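Still packing my own bag

Posted August 28, 2026

Every February I get a press release saying the household robot is nearly ready, and every August I'm still folding my own shirts. This year's was from Osman, and it promised "whole-home help" inside of 2 years. I've kept these things long enough to have one from a company called Restier that said the same, and Restier doesn't answer its phone anymore.

I'm not against the idea. I hate chores. If a machine wants to empty my dishwasher it can have the job tonight. But watch the clips with a stopwatch. The Radura laundry video runs 21 seconds and has three cuts in it. What happened in the cuts? My guess is a person walked over and flattened the towel.

Shop floors are a different story, and I'll give them that. My old employer in Uvbridge had an arm that moved the same carton to the same pallet all day long, and it was better at it than I was. The carton never changed. Nothing in my house holds still like that. Cloth slumps, straps get in the way, and a zipper needs one hand to pull and another to hold the fabric tight. Kids get the hang of it around kindergarten and we forget it was ever hard.

So my test is a dull one. Hand the thing a school bag it has never met, have it open the bag, take out the lunch box, and close it up again. Do that 500 times in 10 different kitchens, no cuts, and post the failures along with the rest. I'd read that. I might even pay for it, depending on what they want per month, and they never seem to want to say what that is. 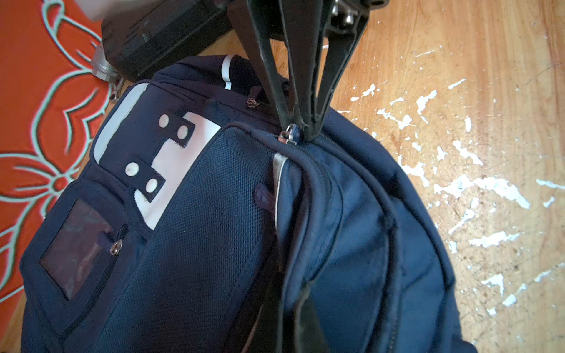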